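Home Reviews Opinion Service Contracts About Subscribe

4 min read

The cleaning add-on should be priced by the fixture

Mareike Rothe
2020-02-27

Flerolitz sells its washroom package as an add-on to the Pledard humanoid. The unit of sale is the hour. A site buys a block of 100 hours, and the hours are drawn down while the robot is powered and on task. I think this is the wrong unit, and facility managers should push back on it before signing.

An hour of robot time tells the buyer very little. The contract defines "on task" to include approach, grasping, regrasping and idle holds shorter than 23 seconds. All of that is billed at the same rate as wiping. Meireles, which offers a competing service in Ballemden, bills per fixture - a basin is a line item, a mirror is another - and carries the cost of its own slow cycles.

Flerolitz argues that fixtures vary too much for a flat rate. There is some truth in this. A small hand basin and a wide vanity top are different jobs, and a supplier quoting blind will pad the price. The remedy is a short schedule of fixture classes. Meireles manages with nine.

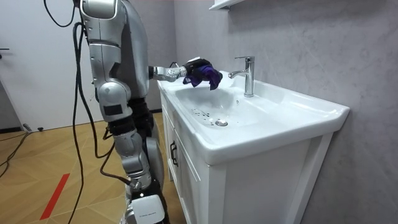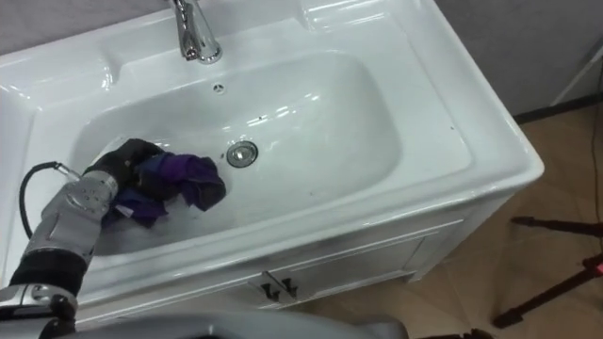

Basin work with a cloth in the hand.

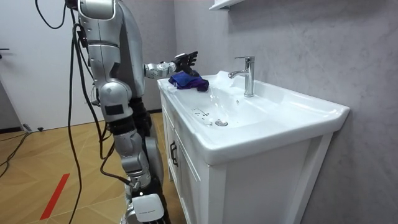
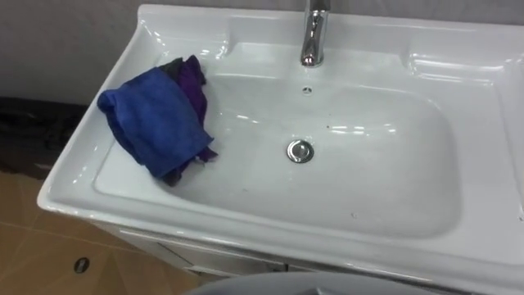
Per-fixture pricing also forces both parties to write down what a finished fixture is. The current Flerolitz document says "surfaces wiped" and stops there. A usable clause would name the bowl, the rim, the deck behind it and the metalwork, and would set a limit on residue. On a glossy white bowl like this one, a few dark specks are easy to see, so an inspection clause for basins would be cheap to apply. It should also state where cloths are to be left at the end of a cycle, a point the hourly contract leaves to the site.

Buyers who have already signed can ask for the task log at renewal and convert it to a cost per basin. The log is exportable under the standard terms, although the request has to be made in writing. Until Flerolitz publishes a fixture schedule, I would not commit to a second block of 100.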